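Timestamps, again

23 April was meant to go on the grasp planner. It went on clocks.

The table-setting policy had been overshooting on cutlery since I moved both arms to the new Vakport driver. Bowls and plates were fine, as they forgive a few millimetres. Forks don't. I blamed the calibration first, redid it, and got the same transform back.

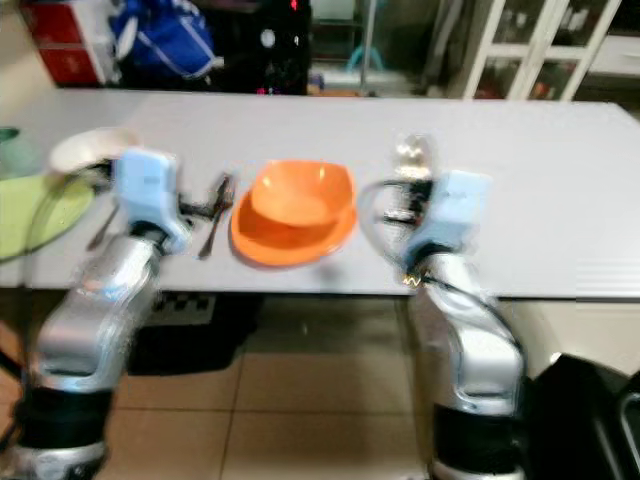
The fault was in how frames were matched to joint states. The driver stamps a joint message on arrival, the camera node stamps on exposure, and my sync code took the nearest pair within 200 ms. With the arms moving quickly, that window is far too generous. I replayed 2,000 pairs from the Lesovau log and 1,002 of them had the joint state late.

The fix is 2 lines: interpolate joint positions to the exposure time, and drop the frame if there is no sample on both sides. Old logs need restamping before they go near training. The script is in the Skurnstead tools folder, under sync.

Next is the right wrist, where the velocity limit is still set by hand.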